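Week 5: Tabletop frames and how to talk about them

Before we get going, bring your notes from the Dreltholm visit, I want to use them in the second half. And if you still owe me the one-page write-up on a household object, my mailbox is in Kennedy, room 292.

Okay, frames! I've been putting this week off because I love them too much and I tend to run over. We spent the last few classes on mirrors and trays, and most of the words carry right over. The border is the part between the sight edge (the inside line, where the glass starts) and the outer rim. Write that down, half of you called everything "the rim" on the last sheet and I couldn't tell which line you meant.

When you catalog a frame, work from the outside in. Start with the shape and how it stands, then the outer rim, then whatever is set into the border, then the sight edge, then the insert. Feet go last. I know it feels fussy, but I once went through 80 records from a Stonach estate sale where people had jumped around, and I had to redo nearly all of them.

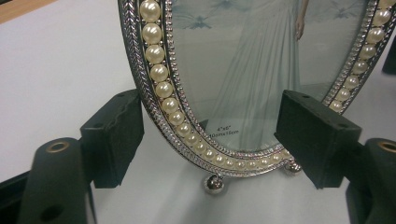 Fig. 1. Oval frame, silver-toned, faux pearl border, ball feet. Insert marked 4"x6" / 10cmx15cm.

Look at how the pearls change size. They're big at the upper part of the sides and get smaller as they come down around the bottom curve. We call that a graduated row, same as in a necklace, and it should go in your description every time you see it. The braided band on the outer rim and the little beaded line inside it are two separate trims — please give each one its own phrase.

About materials. Write "silver-toned" unless you've found a mark, and "faux pearl" is fine on a modern piece like this one. The placeholder print gets one line, with the size copied in both units.

For next time: read the Lorero handout on borders and beading, then write up one frame from home in 80 words or less. If you don't have a frame, a hand mirror will do — just tell me at the top of the page.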